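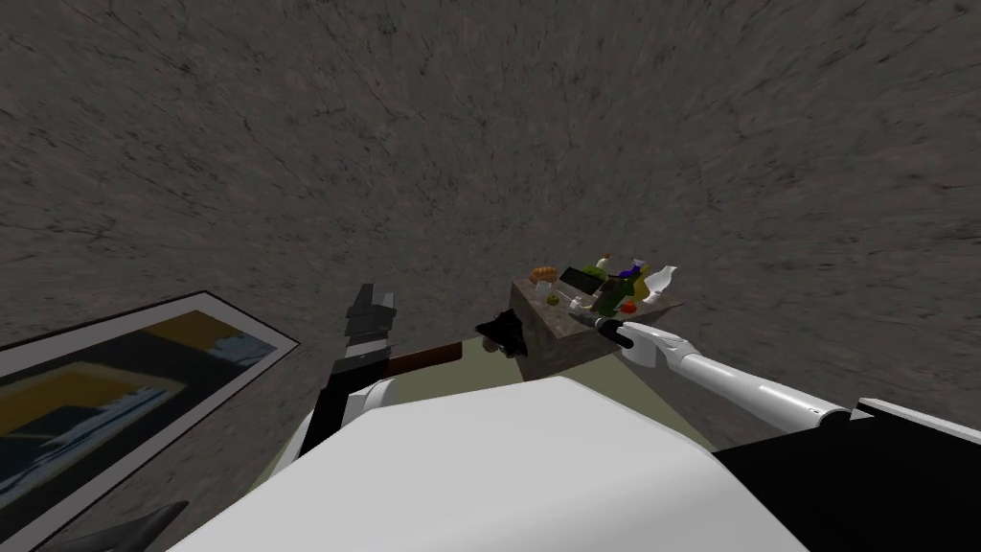

Wollitus settles on Salazar in goal

October 2023

Wollitus will go into the final month of the fall season with Salazar as the starting goalkeeper. Head coach Junaid Rizvi told players after Tuesday's practice, ending a rotation that had run since the opening match.

Salazar has started the last three league games and allowed one goal, a late penalty in the home draw with Cluvilari. Before that the two keepers had switched every week. Rizvi said the back line was having trouble adjusting.

"One of them comes out for everything and the other one stays home," Rizvi said. "The defenders need to know which it is."

Salazar played 81 minutes on Saturday before leaving with a bruised hip. The trainer cleared a return to full practice on Monday, and there is no plan to limit the workload this week.

Wollitus sits third in the table with 15 points. Skostoscombe, the next opponent, is one place ahead and has scored in every away game so far. The teams last met in May, when Skostoscombe won 2-0 on a wet field and both goals came from corners. Set pieces took up most of Tuesday's session, with the starting defense working against the reserves for the last half hour.

In other team news, the left back spot is still open. Two players have split time there since the Cluvilari game and Rizvi said he would decide on Friday. The midfield should be unchanged. The captain served a one-game suspension last weekend and is available again.

Kickoff against Skostoscombe is at 2 p.m. on the main field. The club has set aside 200 seats in the east stand for season ticket holders who want to bring a guest. Guest passes can be picked up at the ticket window until noon on game day. The parking lot behind the north goal will be closed for resurfacing, so use the Mill Street entrance.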